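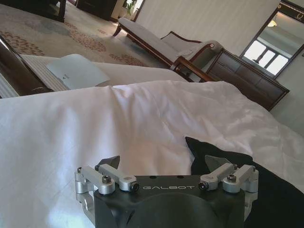

# Re: [woltberg-heritage] Mill Street depot – what we know so far

Hi all,

Tuesday, November 27, 2018 and I'm only now getting to this thread, sorry. I was at the county records office most of yesterday and my phone died before lunch.

Sơn Mai wrote:

> The notice went up on the depot fence Friday. It says Narano has the contract to clear "ancillary structures" on the site and that work can start any day. The freight shed isn't named. Does anybody know if the shed counts as ancillary? I walked the whole fence and the only map posted is too faded to read. Also, the sign says comments go to the Plollby office, and Plollby says they go to the city.
>
> The brick platform wall already has orange paint on it in two places. I don't know what the paint means but I don't like it.

Okay, so, the shed. I spent a long time with the survey file and I think we're in better shape than the notice makes it sound. The depot went on the city's list in April, and the listing covers "the passenger building, platform wall and attached freight accommodation." That's the exact wording. The shed touches the passenger building at the north end – there's a shared wall and a door between them (bricked up now, but you can still see the lintel from the ticket office side). To me that is attached. I'm not a lawyer, but I would love to hear somebody argue the other way with a straight face.

The square footage is what bothers me. The demolition permit application gives 2,788 square feet to be cleared. The old coal store and the privy block together only come to 1,356 according to the survey. I added it up twice at the desk and then again on the bus. Something else has to be in there, and the shed is the only thing left on the lot big enough to make up the difference, unless they're counting the loading ramp, and I can't see why they would.

So I'd like to ask the permit desk for the site plan that went in with the application. The clerk told me they have to let us look at it, but copies are by written request. I left a request with my name on it and said I'd be back. If one of you is downtown before me, please go in and ask for the Mill Street folder and look for sheet 9. The index lists it as "structures to be removed," and it was missing from the set I was shown.

About the paint: my guess is utility marking, because they did the same thing on the Yusof warehouse before the water line went in, and that wall is still standing. Orange was communications lines there, if I remember right. Still, take pictures of it, with something for scale, and get the street number in at least one of them!

On comments, Sơn, Plollby only manages the property for the owner. They can't take comments on a permit. Send everything to the city planning office and copy the Woltberg landmarks board. I called to ask about the window and it's 90 days from posting for an objection, but here's the catch – that doesn't stop the work by itself. You have to ask for a hold in the same letter. Please, please put the word "hold" in the first paragraph. I've seen perfectly good letters get filed as general feedback and that was the end of them.

I'll draft something tonight and send it to the list so people can borrow from it. Don't all send the same text, though. If your grandfather loaded pears out of that shed, say so! Those are the letters people read.

One more thing, does anyone still have the slides from the talk at the library, the ones with the track side of the building? I lent mine out and never got them back.

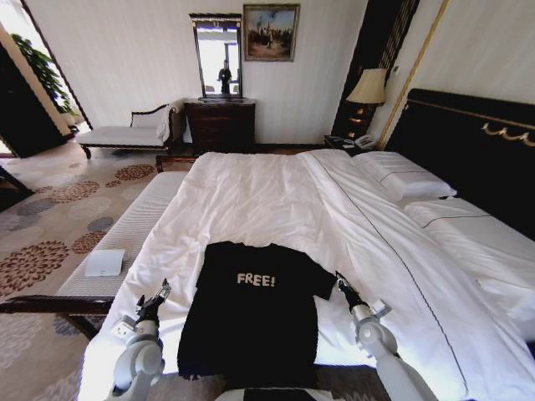 *Black T-shirt on the bed, "FREE!" across the chest.*

More tonight, once I've eaten something and found my reading glasses.

> Sơn Mai wrote:
>
> P.S. The gate on the alley side was unlocked when I went by. I didn't go in. Should we tell someone?

Yes, tell Plollby, that one really is theirs. Email them so there's a record of it.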